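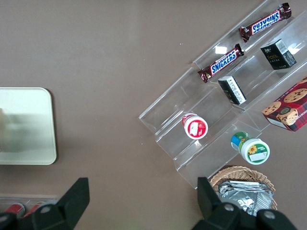
透明的架子最后都会变成灰架子，Kgomotso Mkhize在我上一篇底下这么留言，还说她家那个用到第二个月就收进柜顶了，零食还是堆在一个大碗里最省事，谁爱翻谁翻。

我看到这条的时候正蹲在厨房地上擦东西，手上都是水，没法回，就在心里跟她吵了一路。吵到后来发现她说的一半我都同意，所以干脆写一篇，顺便把上次答应大家要讲的零食角讲完。上一篇光顾着说抽屉了，写到最后才提了一句架子，结果留言全在问架子，抽屉没人理，我那个抽屉分隔可是弄了整整一个下午啊！

先说大碗。我家以前就是大碗派，一只很深的白瓷碗，朋友搬家时不要了塞给我的。大碗的好处确实是省事，买回来哗啦一倒，完事。可是大碗有一个毛病，上面的永远是大家不爱吃的。好吃的往下沉，不对，是好吃的被人挖走了，不爱吃的又被扔回上面，过几个星期，整碗就剩那种咬一口粘牙的水果糖，还有一包不知道谁带来的咸味海苔，已经软了。我每次往里添新的，都是盖在旧的上头，最底下的日期我都不敢看。八月份大扫除那次，我从碗底摸出一条巧克力，化过又凝回去，整个歪成一个弯，包装纸都揭不下来。那天我就决定不要碗了。

然后就开始看架子。我这个人买收纳的东西很慢，能看上好几个星期，开一堆页面，量了又量。一开始看上的是一个零食柜，Vukmont的，带玻璃门，里面有小灯，标价3,499。我知道，我知道！为了几包饼干。可是那个页面拍得真好看，饼干在里面像珠宝一样。我把尺寸抄在便利贴上，贴在墙上比划了好几天，Tshepo来吃饭，看了看那张便利贴，问我是打算把冰箱搬出去吗。我再一量，还真是，柜子一放，冰箱门就只能开一半。便利贴撕了，墙皮也跟着掉了一小块，到现在都没补。

后来是在Hitlow逛的时候看见这种阶梯式的亚克力架，本来摆着指甲油，一层比一层高，后面的也能看得清清楚楚。我站那儿看了半天，店员以为我要买指甲油，给我介绍了一圈颜色。我说我想放士力架。她愣了一下，然后很认真地帮我用手比了比层板的深度，说放得下。我喜欢这种店员。84块，提着就回家了，一路上袋子磕着膝盖响。

说一下怎么摆，因为留言里好几位都在问这个。

我一开始是按大小摆的，高的在后面，矮的在前面，拍毕业照那种思路。摆完退后两步一看，整整齐齐的，心里特别满意。用了没几天就发现不对，高的盒子本来就看得见呀，放最高处纯属浪费，小的放最低一层，反而被前面篮子挡住。而且盒子站在最上面，拿的时候手一碰就往前栽，下面一串跟着倒，噼里啪啦，跟多米诺似的。半夜想悄悄吃一口都不行，全家都知道了。

现在是倒过来的。条状的、扁的放上面，士力架就横躺在高处的层板上，一层一条，想拿伸手就拿，躺着的东西不会倒。小盒子插到下面的格子里，那种黑色的小盒子大小刚刚好，稍微斜一点靠着隔板，自己就站住了。我原来还想给它们摆正，摆了几回，每次拿完又歪了，算了，歪着也能看见字，歪着就歪着吧。红格子的那盒黄油饼干比较占地方，放边上，盒面上印着一颗颗巧克力豆的饼干，每次路过都觉得它在叫我。

藤编的小篮子放在架子旁边，这个是我的得意之作（请允许我得意一下）。篮子专门收零散的东西，单独包装的小糖啦，泡茶剩下来的糖包啦，还有那种出门吃饭顺手拿的薄荷片。这些东西往架子上放是灾难，层板前面那道沿儿很浅，小东西会一颗一颗往下滚，滚到桌子底下，然后过几天被我踩到。有个篮子，乱也乱在篮子里。所以Kgomotso，你看，我其实还是留了一只碗的，只是它变小了，变成藤的了。

篮子的尺寸我走过弯路。第一只买大了，一放就开始往里装，装着装着就装回了原来那只大碗的样子，连软海苔都回来了。我觉得收纳的地方有多大，杂物就会长到多大，像养鱼似的。换了小的以后满了就是满了，满了就得吃，或者送人，或者承认自己不会吃。送人这条路子我很推荐，我楼下的Pravesh特别爱吃我最不爱的那种太妃糖，我每次攒一小把放他门口，他回我几个柠檬，我们俩都觉得自己占了便宜。

好，现在说灰。

灰是真的。这个我不跟Kgomotso争，亚克力招灰招得厉害，而且不光是灰，还有指印。我手指头一碰，对着窗户一看，一个一个圆圆的印子，跟办案现场一样。还有反光，上午太阳一照，层板的边会亮成一条一条的，好看是好看，可是同一时间所有的灰也跟着亮了，你想装看不见都不行。

我试过的办法，挨个说。

干布直接擦：不行。越擦越吸，擦完半小时灰更多，而且我怀疑擦出了细细的划痕，斜着看有。架子背面那几道就是我头一个星期干的，心疼。

玻璃水：我用了一次，然后Oratile Tshabalala说她那个首饰架就是这么擦花的，发雾了，救不回来。我也不知道她用的是哪种，反正我没再用。

温水加一滴洗洁精，软布，擦完再拿清水布过一遍，最后换干的软布按干，别来回蹭。这是我现在用的，从三月用到现在没出什么问题。布一定要那种擦眼镜的软布，厨房纸不行，厨房纸我也试过，会掉毛，掉的毛卡在层板和侧板的缝里，得用棉签掏，我掏了一晚上一边掏一边听节目，听完两集还没掏完。

整个拿去水龙头底下冲也可以，前提是你家水池够大。我家水池斜着才塞得进去，冲完底下角落里存水，倒过来控了一夜，早上以为干了，放上饼干盒，盒子底下湿了一圈，软趴趴的。所以现在都擦不冲了。

多久擦一次呢？我是补货的时候擦。每次买了新的回来，先把架子上的全拿下来，擦，再摆。这样不用记日子，馋了就会去买，买了就会擦，擦的频率完全由我的嘴决定。最近擦得挺勤的，体重秤也知道。

对了，全拿下来的时候顺便看日期。旧的放前面放上面，新的放后面放下面，这个超市的人都懂，我活到这么大岁数才开始在自己家里干。以前大碗时代，一年里扔掉的零食我都不好意思算。用了架子以后扔过的我记得很清楚，就一包，是Guleck的椰子脆片，打开来有一股油哈喇味。那个也怪我，放在窗边晒的。

窗边这件事单独讲几句。架子刚买回来我放在窗台底下那张小桌子上，光线好，拍出来好看，我还在那儿拍了不少，发给每一个愿意看的人。然后天一热，巧克力就不行了。中午过去捏一下，软的，里面的焦糖会往一头跑，包装纸一头鼓起来一头瘪下去。透明架子这一点比柜子差远了，它什么都不挡，太阳直接晒到糖身上。后来搬到现在这张棕色的桌子上，离窗远，下午四点以后才有一点点光斜进来，那点光没什么劲儿，捏着一直是硬的。桌面的颜色也帮了大忙，这种灰不灰棕不棕的颜色，掉点饼干渣看不大出来（我知道渣在那里，可是我可以假装）。

要是你家实在热，巧克力类的夏天还是进冰箱吧，架子上摆饼干和茶就好。我妈的办法是架子上只摆空盒子，东西都在冰箱里，想吃什么指一指，她去拿。我觉得这太像药店了。

还有人问，透明的架子摆出来，会不会吃得更多？

会。我先把话放在这儿。头两个星期我吃得飞快，每次路过都看见，看见就拿，架子空得比我补得快。士力架是最先没的，那个蓝底白字隔着半个屋子都认得出来。我那时候有点怕，觉得自己花钱给自己挖了个坑。后来好像就看惯了，跟墙上的画似的，天天看也就那么回事。再后来我给自己定了个规矩，最高那两层各放一条，吃掉了当天不补。储备的在柜子里，柜子里的那袋得踩凳子才够得着。我懒得搬凳子，这个规矩基本上靠我的懒在维持。

来客人的时候又是另一回事了。以前有人来，我问要不要吃点什么，人家都说不用不用，客气得很。我端着大碗过去，人家也只是捏一颗最上面的，就那种粘牙的，吃得一脸痛苦还要说好吃。现在架子摆在那儿，我什么也不用问，人聊着聊着就走过去了，手就伸出去了。Océane Gauthier上次来，大衣都没脱，站在架子前面一个一个看，看得比看我书架还仔细。她挑了块黄油饼干，吃完又绕回去，说要对比一下。对比了好几轮吧。我觉得这就是请人来家里最舒服的样子，谁都不用被招呼。

她还给我提了个意见，说应该留一层空的。我当时不太服气，我花了钱的，为什么要空着？可是等她走了我试着把中间一层腾出来，看着是松快了不少，而且有地方放刚拆开一半的东西，夹子一夹，先搁那儿，不用再塞回盒子里。夹子我用的是晒袜子的小夹子，木头的那种，比专门的封口夹好使，封口夹太宽，在层板上放不平。不过这一层空了没多久又满了，我写到这儿回头看了一眼，上面有半包梳打饼，一个橡皮筋，还有我找了好几天的耳环。

再讲讲茶。茶我本来是放在茶罐里的，罐子好看嘛，可是好看的罐子一律看不见里面，我经常烧好水了才发现是空的。现在小盒装的我就让它们待在原来的盒子里，直接进架子，盒子上有字有保质期，什么都写得明明白白。罐子现在装纽扣。Cele那家的小盒茶大小就很合适，插在格子里左右还能有一点点空，手指头伸得进去。大盒的别硬塞，我硬塞过，拔出来的时候整个架子跟着起来了，上面那一排全飞了，有一条飞进了猫的水碗。猫看了我很久。

买架子之前量什么，我也说一下吧，免得有人像我一样来回跑。桌子的深度当然要量，这个大家都会。容易漏掉的是层板和层板之间的高度差，差得太少，前面站一个盒子后面就全挡了；差得太多呢，上头的东西老高老高的，看着不稳。我拿着一条士力架和一盒茶去店里比的，真带着去的，包里掏出来，往架子上一放，店里有个小孩一直盯着我看，我只好给了他。给之前问过他妈妈了啊，别骂我。

还有前沿那道小挡边，有的架子有，有的没有，一定要挑有的。没有挡边的扁包装会往前滑，尤其是那种光溜溜的塑料包装。我给没挡边的人想过办法，贴一条透明的防滑垫，剪窄窄的，贴在层板前边，远看看不出来。Oratile说她用的是热熔胶挤了一道，干了以后是一条小埂，也行，就是撕不掉了。

底下的脚垫也值得检查一下。我这个来的时候有一个角没贴垫子，放在桌上轻轻一推会转，吱的一声。找了个毛毡垫贴上去，高了，变成三个角悬一个角。又撕了，四个角全换成毛毡的，好了。这件事花掉我一个晚上，弄完11点多，坐在地板上吃掉了本来要摆上去的那条。

价钱方面，我觉得84块是能接受的，贵的我在网上也看见了，说是更厚更透，我没用过不好说。二手的也可以找找，就是注意问一句有没有被酒精擦过，酒精擦过的边角容易有细细的裂纹，肉眼看着像头发丝，盛化妆品的架子尤其要问。

写着写着又长了，本来只想回一条留言的。

Kgomotso，你柜顶那个要是还在，拿下来擦擦再给它一次机会呗。先别摆满，先放你自己最爱吃的两样，放高一点的地方，旁边找个小篮子兜着零碎的。要是过了一个月还是灰，你寄给我，邮费我出，我正好想在浴室也弄一个放发圈和面霜，Tshepo说我已经没有救了。

下一篇写冷冻室，有人点过的。里面有一袋东西我不认识，等我化开了再说。

哦还有，问红格子饼干在哪儿买的那位，我是在火车站里面那家小店拿的，出站口左手边，不是每次都有货，上回去就只剩空架子。吃法我推荐掰碎了撒在酸奶上，别泡牛奶，一泡就散，杯底一层渣，得拿勺子舀。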